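Workshop group builds robot hand to tackle puzzle cube

Members of the shared workshop at Wosturcombe have reached the handling stage with their home-built robot hand, which has four jointed fingers with black tips and is being tried on a standard 3x3 puzzle cube.
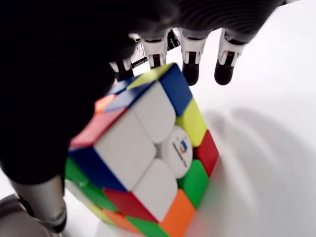 Zewditu Tefera said the turning of a single face would be the hard part, and that she would sooner see the group get one clean quarter turn than rush towards a full solve.

The hand, known as Trutach, was started in June and has taken up most Wednesday evenings. The group puts the cost of parts at about £704, much of it spent on small motors. A second hand, Fonden, is planned as a mirror image so that the pair can hold and turn a cube between them.

Control software is being written by members at home and tested on the bench. The latest version, Berhe, keeps a log of every grip and had recorded 1073 attempts by the start of this week. Results have not been published yet - the group wants to repeat the tests with new fingertips first.

The workshop will hold an open evening on 22 September 2021, from 7pm. Entry is free but places are limited to 20, and names should be left at the front desk. Visitors can bring their own cubes.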